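Notebook, bench 2, May
Subject: round mesh wash bag, zip and mesh check
Entry by: M. Abernathy. Copy to Bernice Bawa.

09:40. Bag out of the Collach box and onto the bench. Job number 2565, sample 986. Collach want notes on handling before they commit to the next order: how it opens and shuts, whether the mesh catches on the slider, how well the drum shape comes back after folding. Washing is a separate job and goes to Filtilstead with the rest of the set. No wash results in this entry.

The bag is the small drum type. Flat round top, soft side wall, zip on the circumference between the two. White mesh, beige zip tape. It came folded flat in a paper sleeve, and the sleeve had left a crease across the side wall. Not counted as a fault. All of them arrive like that from Collach.

09:55. Side wall mesh. Pulled a doubled section out from the body to look at the holes under light. Openings are in a regular diamond grid and I found no ladders or dropped stitches in the part I went over. Where the mesh is folded back on itself it goes glossier and the fold line stays readable. Bernice has the same comment against the McIver bag, so for the comparison sheet I suggest we use one term for it, "fold sheen", and stop writing three different things.
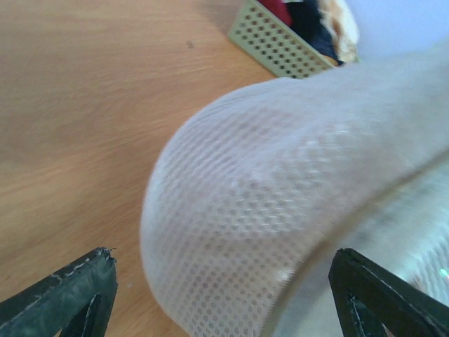
Mesh, single layer and doubled-over band. Fold line at lower right.

Side wall is limp on its own. Held up by the edge it hangs and bulges, and any stiffness in the finished bag has to come from the top face and the zip tape. This matters for the shape test below.

10:20. Top face. Different material from the side wall, thicker and spongy, with round holes set close together. The edge is padded and turns down softly to the zip. I pressed with a thumb at the centre and at the rim: centre recovers at once, rim is slower. No figure for this, we have no gauge suitable for spacer mesh. Asked Bernice whether the foam gauge would do. Her answer was no, the foot is too heavy and would read the bench.

Zip. Slider is small, silver-coloured metal. Tape has a fine weave. Procedure as for the McIver bag: 10 cycles, full open to full shut, bag flat on the bench, one side of the tape held and the slider taken round by the tab. Start and stop at the same point on the rim each time. 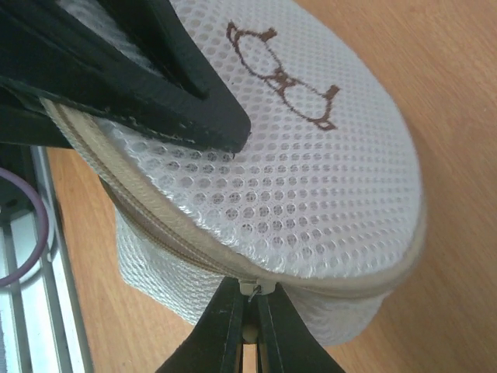 Top face, zip and slider. Brown motif lies sideways with the bag turned this way.

Cycles 1 to 4 clean. Cycle 5, slider hesitated on the curve and needed the tape flattened ahead of it. Cycles 6 to 10 clean, with the tape kept flat. The hesitation is in the tape buckling on the bend, and no mesh was drawn into the teeth at any point. Two-handed operation is needed. With one hand the whole bag simply turns on the bench with the slider. I would put that in the handling notes, in plain words, for the customer.

Teeth looked over after cycle 10 with the hand lens. Nothing chipped or out of line. Closing end seats properly.

11:05. Shape recovery. Bag shut, pressed flat with the palm, released, left for a minute, then pulled out from both sides at the rim. The circle comes back without much persuading. The height does not, and the side wall has to be teased out all the way round before it will stand as a drum. Repeated with the bag turned through a quarter, same outcome. 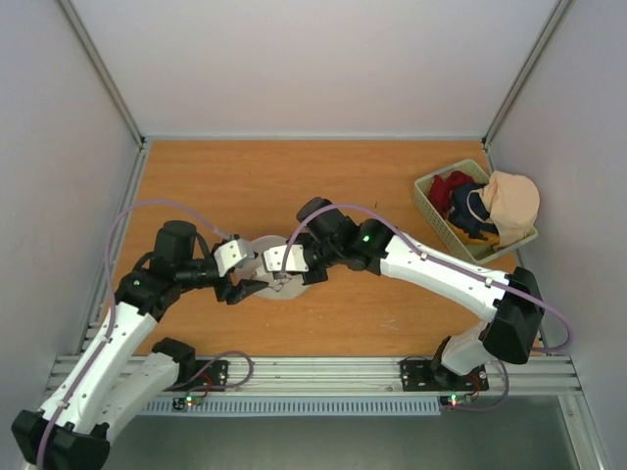 Bag on the table, left of centre. General view.

For the comparison sheet:
Circle recovers: yes.
Height recovers: by hand only.
Side wall creases after pressing: yes, soft, no hard line.
Mesh caught in teeth: none in 10 cycles.
Slider hesitation: one, on the curve, cycle 5.

McIver's bag had the height recover by itself, but it has a stiffer wall and takes up more room folded. Solledik's has no padded rim at all and is a poor comparison. I would leave Solledik off the sheet unless Collach ask for it.

11:30. Motif. It is a bear in brown outline on the top face, with a bow where head and body meet. Stitched. Collach's query was whether the thread could snag other items through the mesh. 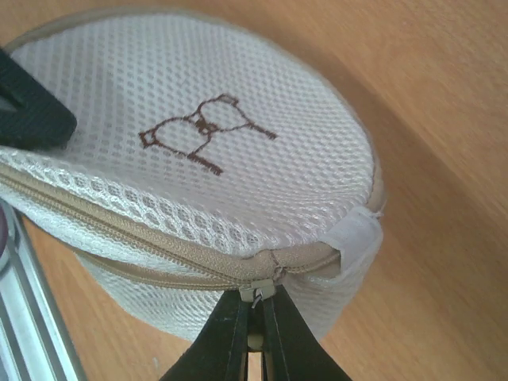
I rubbed the stitching with a dry cotton swatch, ten strokes along the body and ten across, and did the same on the back. Face side: no pull. Back: the swatch caught once, near the legs, on a thread end that had been trimmed long. Trimmed it back and repeated, no catch. One bag is not enough to say whether that is a finishing habit or a stray. Need to look at more from the same batch before it goes in as a finding.

Outstanding:
Bernice to ask Collach for further bags from the same batch.
Thread end to be checked on all of them, back of motif, leg side.
Agree the "fold sheen" wording and correct the McIver page.
Sample 986 to be re-sleeved, label facing out, and put with the Filtilstead set before the afternoon collection.

11:50. Bench cleared. M.A.

Added 14:15: B. Bawa has read the above and wants the zip cycles repeated with the bag filled, as the tape may sit flatter with something inside. Agreed. Two hand towels, folded, same cycle count. Keep 986 back from collection until that is done.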